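Machines and Everyday Work
Handout 6: Can it tidy up yet?
Course notes, Amber Furnival. Read before the July seminar.

Last time we dealt with the factory arm, which is very good at picking up a part, provided the part is always the same part and somebody has bolted it where the arm expects it. Today we go home, where nothing is bolted anywhere.

The short answer to the title is "a bit". The longer answer takes up the rest of the handout and half of Preben Bech's guest session, for which please bring questions and low expectations.

Start with the storage box. Every household has one, and its contents follow no known system. A person reaches in, feels something papery, tugs, and out it comes while they are thinking about lunch. Break that into steps for a machine and the list gets long: find the object, decide which bit of it shows, get two fingers round that bit, squeeze enough but not too much, and lift without bringing the rest of the box along. 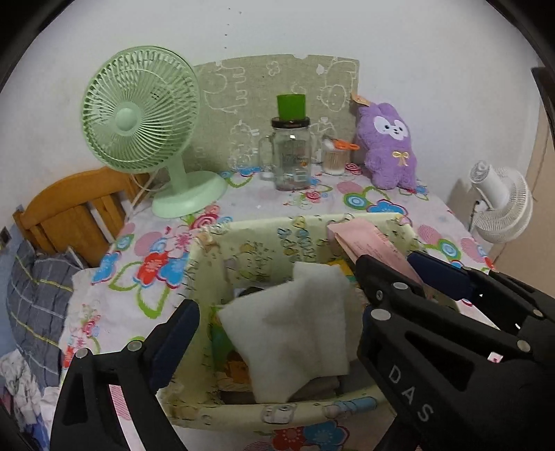

Fig. 1. Pink paper box, tilted and partly out of a soft fabric bin.

Three words to learn for this section.

Clutter: things touching, covering or leaning on other things. In Fig. 1 a white sheet of padding hides much of what is in the bin, so any plan for emptying it has to begin with a guess.

Compliance: how much an object gives when pushed. Soft bins give. So does thin card, until it gives for good.

Grasp: where and how the fingers hold. Choosing one is a separate problem from carrying it out, and students who merge the two in the essay lose marks every year.

Now the matter of success rates. Suppose a (paper) machine called Kitik clears 299 objects out of 300. The brochure will be lovely. But if the one failure is a jar, you own a machine that needs watching, and watching a slow machine tidy is worse than tidying. Do the sum in your notes: at 60 objects a day, how soon does the bad one turn up?

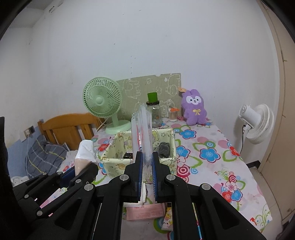
Bags deserve a paragraph of their own, being the point at which confident people in this field go quiet. Clear plastic is hard for a camera, which tends to see whatever lies behind it. It also changes shape as soon as it is touched, so the model of the bag made before the grasp is out of date by the time of the grasp. Crumpled cloth has the second trouble without the first.

For the seminar: pick one chore you did this week and write out the steps, including the ones you didn't notice doing. One side of paper. "Tidied room" is not a list of steps.

Reading: Bech's notes on soft objects, sections 2 and 4. Section 3 is about dishwashers and can wait.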